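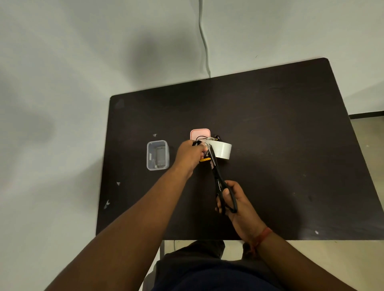 Tape prep, seated, head view. Left hand on the roll, scissors in the right.

August 20, 2026

Okay, long one today, because the relabeling thing finally gave me numbers I can look at without squinting. Writing it down before I forget which settings went with which run.

Quick recap for anyone on Gurkside who skipped last week's entry. We want the policy to learn two-handed tabletop work from head-view video of people, and the tape and scissors task is the one that keeps hurting us. Everything else in the Vatitz set (sorting, lids, folding) trains fine with the plain hand-pose labels. Tape does not. The loss goes down nicely, the hands in the rollouts look lovely, and then the simulated left hand lets go of the roll right when the right hand wants to cut. Every time! I've been blaming the right-hand tracker for this for most of August and I think I was wrong.

What I did differently: I stopped labeling each hand on its own and started labeling what the hands are doing for each other. So a segment gets one tag for the pair. "Left steadies, right cuts." "Left pulls, right steadies." "Both moving, no shared object." That last one is a junk drawer and I know it, more below.

The still at the top is a good one for showing why the old labels fail. Left hand has a small dark thing with a yellow tab in its grip and it's pressed up against the roll, and the scissor tips are coming in underneath that same hand. Old scheme: left = "holding small object", right = "holding scissors". Both correct, both useless. The fact that the left hand is up against the tape roll, right where the blades are going, is nowhere in there. Under the new scheme it goes in as a shared-object segment with the roll as the object, and the policy at least gets told that the two hands care about the same spot.

Also a good example of the occlusion mess. The tips reach in under the left hand, so the tip keypoints are guesses, and the pink container is partly behind that hand too. I let the annotator tool mark the tips "inferred" and drop their weight in the loss. Not sure yet how much of the gain comes from that and how much from the pair tags, need to split them (see list at the end).

Numbers. 2312 segments after cleaning. I threw out the very short ones where the hands just pass through the view. Trained on the Nassar box, same seed, same schedule, only the labels changed. On the held-out tape clips, early release of the left hand went from happening in most rollouts to 8 out of the full test batch. I watched all 8. Two flavors: either the policy thinks the cut is over because the scissors pause, or the roll gets confused with something else light-colored close by. The second kind bugs me more. White roll, pale pink box right behind it, clear box next to that with the lavender-ish rim, and on top of it little white scraps lying around on a nearly black table. The scraps are tiny but they're the brightest thing in their neighborhood, and the object detector LOVES them. It put a "tape" box on a scrap near the table edge with more confidence than on the real roll in one clip. Thanks, detector.

Tried the obvious fix, a minimum area for tape boxes. Helped with scraps, broke short strips (of course, a cut strip is small and white too). Backed it out. What seems to work better is asking for the box to stay linked to a hand for 14 frames before it's allowed to be the shared object. A scrap just lying on the table never gets linked unless somebody picks it up, and if somebody picks it up then fine, it's an object now. I like this one. It's dumb and it's cheap.

Things I noticed while going through clips by hand, no particular order:

Clear plastic is still terrible. The tracker half sees the container and half sees what's in it, so the gray cylinder inside ends up as its own object floating on the table. I merged these by hand for now. Somebody remind me to write a rule for "thing inside thing".

Black cable on dark table: forget it. The cable looping over by the pink box gets found in maybe half the frames and then the label flickers. I set cables to ignore for the tape task. Will have to come back to it for the wiring clips from Premasmont, where cables are the whole point.

Scissors are better than I expected. The detector seems happy as long as the loops are covered by fingers and some of the blade shows. I was worried that black handles on a dark table would kill it. Open vs closed blades is still a coin toss from this angle though, and I really want that, because open/closed is basically the cut signal.

Forearms. The left one comes in long and bare from the lower corner and it gives the pose model a really solid wrist direction. Long sleeves on the older clips were worse. Could be lighting, I haven't checked, don't quote me.

About the junk drawer tag. Around a quarter of all segments land in it and that's too many. Looking through them, a good chunk are really "left holds, right goes looking for the next tool", which ought to be its own tag since the left hand has a job the whole time. Splitting that out tomorrow and rerunning. If early release drops again I'll believe the pair labels are doing the work.

To do:
- rerun with pair tags only, inferred-tip weighting off
- rerun with weighting only, old tags
- split the junk drawer
- rule for objects inside clear containers
- blade open/closed, try a crop at higher resolution around the pivot
- copy the checkpoints off Nassar before the weekend, disk is nearly full again

Second run is queued now and should be finished by morning.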